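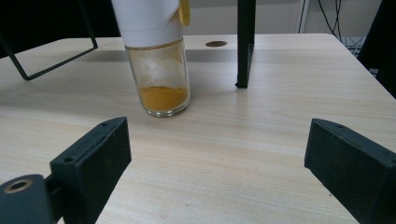
# Turmeric

Turmeric is a plant in the ginger family, and it's also the yellow spice you get when you dry and grind its underground stem. That stem is called a rhizome, though I've always just said root and people know what I mean. I keep this article going for our cooking wiki, so expect my opinions mixed in with the botany (Siwan Humphreys trims the worst of them).

## The plant

It grows to about waist height, with long, broad leaves and pale flowers, and it loves heat and rain. Most of the world's crop comes from India. You don't plant seeds, you plant pieces of rhizome, and then you wait the better part of a year. I started mine indoors in April, in a pot by the radiator, and got a handful of knobbly orange fingers for my trouble. I was thrilled!

## From root to powder

Growers boil or steam the fresh rhizomes, dry them until they're hard, polish off the rough skin and grind them. The color comes mostly from a compound called curcumin. Don't try the grinding at home in a cheap coffee mill. I broke one that way, and the replacement still makes my coffee taste faintly of curry.

## In the kitchen

The taste is earthy, a bit bitter and a little peppery. It goes into curries, rice, pickles, soups and plenty of yellow mustard. Diệp Dương, who wrote most of our page on Vietnamese cooking, got me to try it with fish and a big heap of dill, and I've made that dish more often than anything else on this wiki. Go easy at first, half a teaspoon is plenty for a pot of rice. Warm it in oil for a few seconds before the other things go in, and watch it, it burns fast.

Powder keeps its color a long time but loses its smell much sooner. Store it shut tight and away from light.

## As a dye

Cotton, wool and silk all take turmeric easily, and you get a loud, cheerful yellow. Sadly it fades in sunlight. Ynyr Griffiths dyed 26 skeins of wool with it and hung them in a south window, and by summer the outer ones had gone the color of weak tea.

It also turns reddish when it meets something alkaline, like baking soda or soap. So if you scrub a curry stain and it goes red, don't panic, rinse it well and leave the cloth out in the sun.

## See also

- Ginger
- Galangal
- Saffron (much pricier, and no, they don't taste alike)
- Natural dyes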